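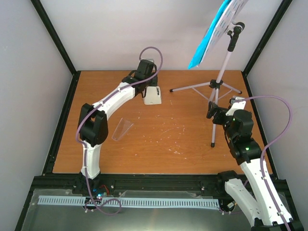
The invitation from Vedora promised "the working day, reimagined". By ten in the morning I was in a unit on the Trildale estate with a lanyard and a pastry, watching two robot arms get ready to deal with a plastic cup.

Open days like this come round every May now, and I have been to enough of them to bring my own stopwatch. Vedora builds the arms. Sinik, a smaller firm across the car park, writes the software that is meant to teach them. The task was to take a clear cup lying on its side and stand it up, first with one arm, then with the pair working together.

The first go took 48 seconds. The second took longer, and ended when an engineer leaned over and pressed something. We were told the success rate was "very encouraging". I asked for the number and was offered a leaflet.

See-through plastic is hard for machines to make out, and I have some sympathy. The surface under the arms is wood, scuffed pale in the middle, and it looked to me like a bench where people put in long hours. The purple cables loop up over the joints and trail off at the bottom. I liked it more than the film they showed us afterwards, in which everything was white and a piano played.

The film said homes within 3 years. Camacho, the catering supplier that has put money into the project, is hoping for kitchens in 2. Its man on the day could not tell me what a pair would cost to run, or who would be called out when one stopped halfway through a lunch service.

There was time for 20 minutes of questions. Most were about jobs. Mine was about washing-up, and whether the cup could have had water in it. Not at this stage, they said.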